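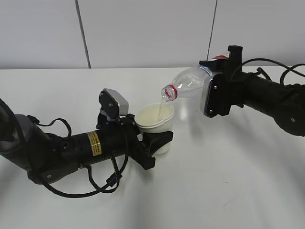
Two arm pour — drips, cup crush, cable snag

Projects > Robotics > Arms and manipulators

huvo_shed
Posted Tuesday, 9:40 pm

Ok so left arm holds the cup, right arm does the bottle. Paper cup, ordinary clear drink bottle, plain water. Been at this since October on and off, mostly off.

Where I'm at:

Pour itself is decent once the stream's going. Start and finish are the problem. Start it glugs, finish it dribbles down the neck and onto the table. Tilt back speed makes a difference but I can't find a number I like. Currently 40 degrees a second on the wrist and I reckon that's too slow, but any faster and the whole arm has a wobble in it.

Second thing, the cup. Grip force that holds a full cup squashes an empty one. Not flat, just oval, and then the stream misses the rim.

Third, cables. Left one has loops hanging under the forearm and they drag on the table when it goes low. Haven't lost a connector yet but its coming.

Both arms run off the one script, no vision in the loop yet, all taught positions. Ideas?

tinsnips
Posted Tuesday, 9:58 pm

Get a stiff cup. Solved.

huvo_shed
Posted Tuesday, 10:03 pm

Has to be paper. The whole point is it ends up handing a drink to somebody and I'm not washing mugs.

galah_servo
Posted Tuesday, 10:20 pm

Re the cup. Grab it lower. The base disc is the only stiff part of a paper cup, anything above that is just a tube. I had the same drama with takeaway coffee cups and moved the pads down till they were level with the base. Could run half the force after that.

Also pads. Bare fingers on paper = bad. Cut up a bit of that grey foam door seal, stick it on, done. Replace it when it goes manky.

prairie_gantry
Posted Tuesday, 10:41 pm

Disagree on going that low. You fill it, the weight's all above your fingers, then you move the arm and it tips. Mine did, colour printer is still sitting there with cordial in it. I'd go a third of the way up with wide pads and leave the force alone.

galah_servo
Posted Tuesday, 10:49 pm

How fast were you moving tho

prairie_gantry
Posted Tuesday, 10:52 pm

Faster than I should have. Still.

millrace
Posted Tuesday, 11:15 pm

For the dribble — roll the bottle a bit while you tilt back. Quarter turn on the last joint, same as a waiter does with wine. Breaks the drop off the lip. You've got the joint right there, costs you nothing.

And don't make the tilt back one speed. Short sharp snap for the first 15 degrees, then slow for the rest. The drip gets decided in that first bit, after that you can take all night. Should keep your wobble down too, not much travel to build it up.

Glug at the start is air getting in. Come down slower and stop as soon as it runs, don't keep tilting. A fuller bottle is worse.

tinsnips
Posted Wednesday, 6:50 am

The wine twist does nothing on a screw thread bottle. Water sits in the thread. Tried it, wet bench. Put a pourer in the neck, the bottle shop ones.

millrace
Posted Wednesday, 7:12 am

Works on mine and mine's a screw thread. What speed was your twist? Slow twist is useless agreed.

tinsnips
Posted Wednesday, 7:15 am

Dunno. Twist speed.

cakano
Posted Wednesday, 7:31 am

Cables: don't zip tie them hard to the forearm or you'll fatigue them at the elbow. Velcro wraps, two on the forearm, and leave a loop at each joint big enough for full bend. Take the arm through its whole range by hand with the power off before you trust it. The loops you've got are fine as loops, just move them on top instead of under. Right arm's already got its run over the top by the look of it so do the same on the left.

Also where is your estop. Two arms and water, I'd want one button that kills both. Had one arm freeze and the other carry on pouring at the Tutitdale shed, all over a power board. Loud evening.

huvo_shed
Posted Wednesday, 12:25 pm

Estop does both, it's on the supply side not in software. Power boards are up off the floor on the other side of the room. Fair point tho.

Will try pads first, then the two speed tilt. Not buying a pourer yet, sorry tinsnips.

prairie_gantry
Posted Wednesday, 12:44 pm

Put a kitchen scale under it while you're tuning. Same pour over and over and write the weights down. Otherwise you're just guessing which change did what. Szekeres script logs it over serial if you want it, pinned in the software section. Bit ugly but it runs.

huvo_shed
Posted Thursday, 8:05 pm

Update. 13 pours tonight.

Foam pads on, gripping a bit higher than galah said and a bit lower than prairie said, so you can both be annoyed. Cup stays round. Force down by over a third.

Snap then slow: big improvement. Wobble's still there but it shows up after the stream has stopped so who cares. 7 of them left no water on the table at all. The rest had a drop or two.

Twist did help, but only fast. Slow twist made it worse, drop just ran round the neck to the other side. So millrace is right and tinsnips isn't wrong.

Cables not touched yet. Velcro's in the car.

tinsnips
Posted Thursday, 8:11 pm

Pourer would of got you all 13

galah_servo
Posted Thursday, 8:30 pm

Nice. What are you doing about fill level, just timing it?

huvo_shed
Posted Thursday, 8:37 pm

Timing yeah. Falls over as the bottle empties, obviously. Scale is next, going to grab that script on the weekend and see if I can stop on weight. Will post the numbers.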